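Wistwood
Über uns

Programm
Gutachten
Preisverfolgung
Über uns
Kontakt

Wer wir sind

Wistwood ist ein kleines Büro für Film- und Serienauswertung. Wir lesen, was Streamingdienste, Sender und Verleiher über ihre eigenen Erfolge mitteilen, und rechnen nach. Das klingt nach schlechter Laune, und an manchen Tagen ist es das auch. Unsere Kunden sind Produktionsfirmen, kleinere Verleiher, zwei Festivals und gelegentlich eine Redaktion, die wissen möchte, ob die Zahl in der Pressemitteilung eine Zahl ist oder eine Stimmung.

Angefangen hat es mit einer Serie namens Iltesari, an der unser Gründer Abenezer Alemneh als Herstellungsleiter beteiligt war. Sie wurde als erfolgreichster Start des Dienstes im deutschsprachigen Raum gefeiert und nach einer Staffel eingestellt. Beides stand im selben Quartal auf derselben Presseseite. Alemneh wollte wissen, wie das zusammenpasst, und bekam die Auskunft, man äußere sich grundsätzlich nicht zu Abrufzahlen. Zum Rekord hatte man sich vorher durchaus geäußert.

Was wir machen

Den größten Teil unserer Zeit verbringen wir mit Fußnoten. Ein Haushalt, der zwei Minuten lang eine Folge laufen lässt, zählt bei manchen Anbietern als Zuschauer, bei anderen erst nach 70 Prozent der Laufzeit. Wieder andere teilen die gesamte Sehdauer durch die Länge des Films und nennen das Ergebnis »Aufrufe«. Wer diese drei Werte nebeneinander in eine Tabelle schreibt, hat eine hübsche Tabelle. Wir erstellen Gutachten, in denen steht, was sich vergleichen lässt und was nicht. Oft ist der zweite Teil der längere.

Dazu kommt die Preisverfolgung. Wir führen derzeit eine Liste von 159 Film- und Fernsehpreisen, bei denen wir festhalten, wer nominieren darf, wer abstimmt, was die Einreichung kostet und ob die Jury die Beiträge gesehen haben muss. Auf die letzte Frage haben 24 Veranstalter trotz Nachfrage nicht geantwortet. Wir ziehen daraus keine Schlüsse, wir tragen es nur ein – mit Datum der Anfrage.

Ob Preise Zuschauer bringen, werden wir häufig gefragt. Wir haben da unsere Zweifel. Bei kleinen Produktionen sehen wir nach einer Auszeichnung manchmal mehr Lizenzanfragen, bei großen meistens mehr Plakate. Eine Kampagne zur Preissaison kann das gesamte Marketinggeld eines mittleren Kinofilms verschlingen, und wer sie verkauft, wird Ihnen selten davon abraten.

Was wir nicht machen

Wir erstellen keine Prognosen. Es gibt Anbieter, die aus dem Drehbuch heraus ermitteln wollen, wie viele Menschen den fertigen Film sehen werden, inzwischen gern mit einer Software, deren Arbeitsweise leider nicht offengelegt werden kann. Wir haben uns drei solcher Verfahren vorführen lassen. In einem Fall bekam dasselbe Buch an zwei Tagen zwei verschiedene Bewertungen, was uns als Lernfähigkeit des Systems erklärt wurde.

Wir vermitteln auch keine Kontakte zu Jurys und schreiben keine Begleittexte für Einreichungen. Und wir nehmen keine Aufträge an, bei denen das Ergebnis im Anschreiben schon feststeht. Das kommt öfter vor, als man denkt, besonders im März, wenn die Förderanträge fällig sind.

Das Büro

Wir sind zu acht, davon drei in Teilzeit. Die meisten von uns haben vorher selbst produziert, verliehen oder Sendeplätze geplant und kennen die Tabellen also von der anderen Seite. Einen Unternehmenswert haben wir nie formuliert. Es gab einen Workshop dazu, er endete ohne Ergebnis und mit einer Rechnung.

Unsere Honorare stehen auf der Seite »Gutachten«. Sie richten sich nach dem Aufwand und sind unabhängig davon, ob Ihnen der Befund gefällt. Eine erste Durchsicht Ihrer Unterlagen dauert in der Regel 8 Arbeitstage, bei Lizenzverträgen mit Erfolgsbeteiligung auch länger. Solche Verträge sehen wir uns besonders gern an – die Beteiligung beginnt darin häufig erst an einer Schwelle, die nur der Lizenznehmer messen kann. 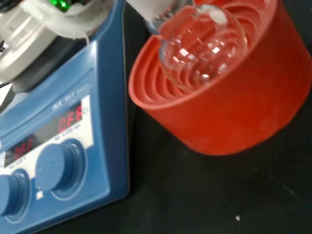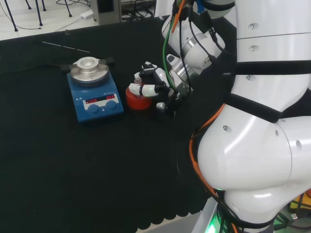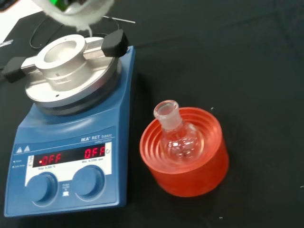 Stimmen aus der Zusammenarbeit

Wir hatten Wistwood beauftragt, weil wir einen Nachweis über die Reichweite unserer Dokumentarreihe brauchten. Bekommen haben wir elf Seiten darüber, warum unser bisheriger Nachweis keiner war. Das war ärgerlich, und beim Sender kam es auch nicht gut an. In der nächsten Verhandlung haben wir dann die Sehdauer pro Folge verlangt und in den Vertrag schreiben lassen. Ob sich das rechnet, wissen wir noch nicht. Etwas freundlicher hätte man es uns trotzdem sagen können.
Pluseck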